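4. Gaze direction in the printed advertisements

4.1 Material

The corpus consists of 970 full-page clothing advertisements taken from the printed catalogues and magazine inserts of three mid-priced labels, Anetti, Floko and Trillon. Double-page spreads were split at the fold and each half was treated as a separate page only if it carried its own logo. Where a spread carried a single logo, the half with the logo was kept and the other half discarded. This rule loses a number of group shots, in which the models tend to be placed on the half away from the logo, and the effect of the loss is taken up again in 4.5.

Advertisements for footwear, eyewear and bags were left out. In eyewear the direction of the eyes is bound up with the need to show the product from a given side, and in footwear the head is often missing from the picture altogether. Children's wear was kept, but coded under a separate flag so that it could be removed from any of the analyses below.

Reprints raised a small difficulty. All three labels use the same photograph in more than one season, at times mirrored, recoloured or cropped more tightly. A mirrored reprint was counted as a new item, as mirroring changes the side of the page towards which the model looks. A recoloured or cropped reprint was not, unless the crop removed a second person.

4.2 Coding scheme

Each page was coded for the gaze of the most prominent model only. Prominence was defined by the area of the face, and where two faces were close in area, by the distance of the face from the centre of the page, the nearer one being taken. Five values were allowed: towards the reader, towards the garment, towards another person, out of the page, and eyes not visible. The last value covers closed eyes, dark glasses, heads turned fully away and faces cut at or above the brow.

The value "towards the garment" was used only when the line of sight met some part of the advertised clothing. A model looking down past a coat sleeve at the ground was coded as looking out of the page. In an earlier version of the scheme, downward gaze had its own value, but the two coders did not apply it in the same way, and it was dropped.

Coders worked from printed copies at the original size. Both had a background in picture editing and neither was told of the hypotheses in section 2. Pages were handed over in shuffled order with the label names masked, although the coders reported afterwards that the typefaces made the labels easy to tell apart. A joint session was held after the first 80 pages, in which disagreements were discussed and the written guide amended. Those pages were then put back in the pile and coded afresh.

Agreement was lowest for the boundary between "out of the page" and "towards another person". The trouble arises where a second person is present but partly hidden, or where the models stand in a row and each looks slightly ahead of the next. The guide was amended to require that the second person's face be visible to the reader.

Figure 2. Sink basin with ribbed drainboard in a marble countertop.

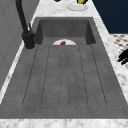

A second variable recorded the side of the page on which the main block of text stood, with the values left, right, above, below and overlaid. Text was taken to mean any run of words other than the logo and the price line. When a page had no such text the variable was left empty and the page was excluded from the comparison of gaze and text position, though it remained in the counts by label.

A third variable recorded posture in three broad classes, namely standing or walking, seated, and lying or leaning. Posture was not part of the original plan. It was added when it became clear that seated models in the Trillon inserts were photographed from above far more often than those in the other two sets, with the result that the eyes were raised towards the lens and the reader was addressed more directly than the pose would suggest.

4.3 Distribution of gaze by label

Gaze towards the reader was the most frequent value in all three sets. It was most common in Floko, where the models are mostly shown alone against a plain ground and the page is organised as a single upright figure with the price line at the foot. Anetti showed the highest share of gaze out of the page. In this set the models are placed outdoors and usually towards one margin, and the direction of the eyes tends to lead across the open part of the picture.

The Trillon pages were the most mixed. Gaze towards another person was found here more than in either of the other sets, which agrees with the label's habit of casting couples and groups of friends. Whether the persons shown are in fact related, or known to one another outside the studio, was not recorded and has no bearing on the coding.

Gaze towards the garment was rare throughout. When it did occur it was tied to fastenings: a hand on a button, a zip or a belt, with the eyes following the hand. This differs from findings on hand-drawn advertisements, in which the figure is often made to inspect a cuff or hem. A photographed model who looks down at the clothing loses much of the visible area of the eyes, and picture editors may reject such shots on that ground alone.

Children's wear differed from the adult pages in one respect only. The value "eyes not visible" was more frequent, owing to a large number of pictures in which the child runs or turns away. Removing these pages did not change the ranking of the values within any label.

4.4 Reader responses

The reader study used a subset of the corpus in which gaze could be varied without changing the rest of the page. Photographs were chosen for which the label had published two versions from the same session, one with the model facing the reader and one with the head turned. Where the published versions also differed in text or price, these elements were removed from both and replaced with a neutral block in the same position.

Responses were collected from 487 adult readers recruited through two public libraries and a college of further education. Each reader saw one version of each page. Pages were shown on a screen for 500 milliseconds, followed by a blank field, after which the reader was asked to name the type of garment and its colour. In the second part of the session the same pages were shown without a time limit, and the reader rated how willing they would be to look at the garment in a shop.

Naming of the garment type was better for the turned head than for the face towards the reader. The difference was small but held for all three labels. It is in line with the view that a face looking straight out holds the eye for a short time and delays the move to the clothing. Naming of the colour did not differ between the versions. Colour can be taken in from the edge of vision, and a large area such as a coat or dress need not be looked at directly for the hue to be reported correctly.

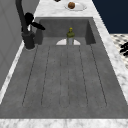 Ratings in the second part went the other way. With unlimited time, readers gave slightly higher ratings to the pages on which the model faced them, and this was most marked for knitwear and nightwear. For formal clothing the two versions were rated alike. The order of presentation had an effect of its own, in that pages seen late in the session were rated lower regardless of version, and this was allowed for by including position in the session as a term in the model.

Readers who stated that they bought clothing mainly from printed catalogues were less affected by gaze in either part. They were also quicker to answer. A plausible account is that practised readers of such material have learnt to go to the clothing at once and treat the face as part of the surroundings, but the group was small and the question on buying habits relied on self-report.

4.5 Limits of the material

Three points bear on the reading of these results. The first is the treatment of double-page spreads described in 4.1. As the rule removes more group shots than single figures, the share of gaze towards another person is likely to be understated, and more so for Trillon than for the others. A recount in which both halves of each spread were kept raised the share for Trillon but left the order of the labels as it was.

The second is that the paired versions used in 4.4 are not a random draw. A label publishes two versions of a photograph when both are thought good enough to print. Turned-head pictures that failed at the editing stage are absent, and the small advantage in naming may therefore reflect the better examples of the type.

The third concerns the coding of a single model per page. On pages with three or more people, the most prominent face was not always the one that readers mentioned first when asked to describe the page in their own words. The present scheme has no means of dealing with this. Coding every visible face would be possible with the same guide, provided that the rule on partly hidden persons is kept, and a trial on the Anetti summer insert suggested that the added labour is moderate for outdoor scenes and considerable for studio groups.

The relation between gaze and the position of the text block is reported separately in section 5, where the pages with overlaid text are treated as a class of their own.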